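Fimness is a commercial dish sanitation and tableware rental company. It supplies plates, bowls, cups and bus tubs to school cafeterias, day care centers and corporate lunchrooms, collects them after service, and returns them washed, inspected and counted. The company operates from a single plant in Prastside.

## Scope of service

The standard contract covers delivery of clean ware before the first meal period, pickup after the last, washing, inspection, replacement of worn pieces, and a monthly loss statement. Food service, kitchen staffing and waste hauling are outside the contract. Clients who need cutlery can add it as a separate line item, washed on a separate conveyor.

Fimness serves 51 sites. The smallest orders one rack of bowls per day. The largest, a school with two lunch periods, takes 900 place settings, delivered in stacked tubs with lids strapped.

## History

The company was started by Milagros Barrios, who had managed the dish room of a hospital kitchen, and Socorro Urrego, a maintenance mechanic for conveyor equipment. The first plant was a rented bay with one door-type machine and a three-compartment sink. Pickup was by van, on one route.

A flight-type machine was installed in the second bay the following November. It required a new electrical service, a larger grease interceptor and a booster heater for the final rinse. The original door-type machine was kept and is now used for rewash and for small lots.

The Muveo route software replaced paper manifests after the third route was added. Drivers record tub counts at each stop, and the plant reconciles them at the receiving dock.

## Process

Ware moves through the plant in one direction, from the soiled dock to the clean dock. The two docks are on opposite sides of the building and do not share carts.

1. **Receiving.** Tubs are logged by client and route. Ware from different clients is not mixed before counting.
2. **Scrap and pre-rinse.** Solids are removed over a trough with recirculated water. Ware with starch or egg residue goes to a soak tank first.
3. **Wash.** Tank temperature is recorded at the start of the shift and at every detergent change.
4. **Final rinse.** The rinse is hot water only. Temperature at the plate surface is verified with a test strip.
5. **Air dry.** Towels are not used at any point. Plastic holds less heat than china and dries more slowly, so it stays on the rack for an additional cycle.
6. **Inspection.** Pieces are checked for residue, cracks, rim chips and deep knife scoring.
7. **Packing.** Ware is nested by type, counted, covered and staged for loading.

Pieces that fail for residue return to step 2. Pieces that fail for damage are pulled and charged to the wear account of the client, up to the annual allowance.

## Ware lines

Three lines are stocked.

- **Du** is the reusable plastic line, made up of plates, bowls and cups in solid colors. Most day care centers use it. Color is assigned by room or by diet, at the client's choice.
- **Standard china** is white, rolled edge, in two plate sizes and one bowl.
- **Client-owned ware** is washed under the same procedure but is not covered by the replacement allowance.

Tubs belong to Fimness and are included in the service price. They are washed after each trip. A tub with a split rim is withdrawn.

## Quality records

The plant keeps wash and rinse temperatures, detergent concentration readings, rewash rate by line, and reject counts by cause. Clients receive the rewash rate for their own ware with the loss statement. Temperature logs can be reviewed at the plant office on request.

The most frequent cause of rewash is dried residue at the center of shallow bowls. Clients can reduce it by scraping bowls before stacking and by leaving cups out of nested stacks until they have been emptied.

## Staff

The plant runs 2 shifts. Each shift has a lead, a machine operator, inspection and packing staff, and a receiving clerk. Drivers report to dispatch. New employees work 3 weeks at the scrap and rack stations before they are assigned to inspection.

Milagros Barrios is responsible for operations and client contracts. Socorro Urrego is responsible for equipment, utilities and chemical supply. Both work at the plant and can be reached through the office.

## Sorting and handling

Cups and dishes are separated by type before racking. Cups travel inverted in compartment racks, dishes on edge in peg racks. Mixed racks shield the inner surfaces from spray and are not permitted on the flight-type machine.

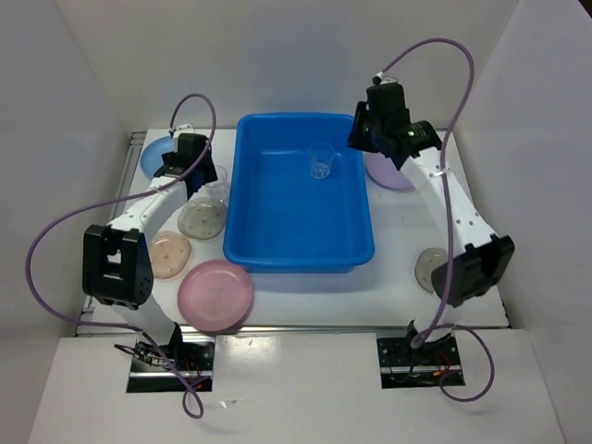
Colored dishes, a blue tub and a clear plastic cup in the first picture; a light blue round dish in the second.

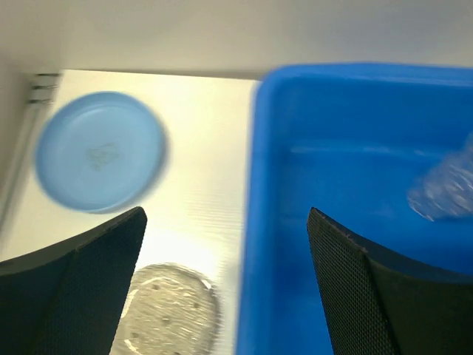 ## Inquiries

Requests for service should state the number of meals per day, the type of ware, the delivery window and whether the site has a loading dock. A site visit is scheduled before any quote is issued. Sites without an elevator are quoted separately when the kitchen is above the ground floor.

Page revised 15 Sep 2007.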